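Danden teleoperation kit, after a season of use

I put off buying the Danden for most of a year, mainly because my old setup (two secondhand joysticks and a lot of patience) did work, after a fashion. Then a friend let me try his for an afternoon, and I went home and ordered one that same evening. It came in April, well packed, in a box far bigger than my desk.

What you get for $278 is a pair of hand controllers, a little base station, and software that connects to whatever arm or simulator you already run. Pairing took me 12 minutes, most of it spent looking for the right cable. The controllers are light and nicely balanced, and the squeeze trigger that closes the gripper has a lovely long travel, so you can creep up on a small object instead of snapping at it. My Barroso pair had a trigger like a doorbell!

I do have gripes. The wrist straps are stiff, the manual reads as if it were written in a hurry, and the battery gave me a bit under what I'd hoped for. Ezequiel Escobedo, who records demonstrations for a living, likes the Tomier set better for long days, and I can see why - it's kinder to the thumbs.

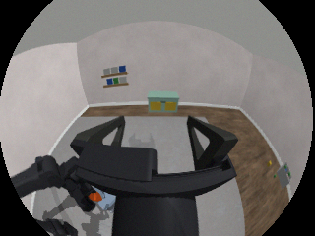 Depth is where I expected the Danden to let me down, and it did take getting used to. I practice in a simulated room through the wrist view, which is round and bends everything near the rim. The low green cabinet with the two yellow doors sits right between the open fingers, so lining up on it feels natural, but the little panel with the buttons is way over by the right edge, and I kept turning my wrist too far to reach it. The slow mode helped a great deal. I recorded 40 demonstrations over my first two weekends and kept most of them, a much better rate than I ever had with the joysticks. A spare strap set is $119 from Stoltotico, and that seems steep to me, so I'm making do with the stiff ones for now.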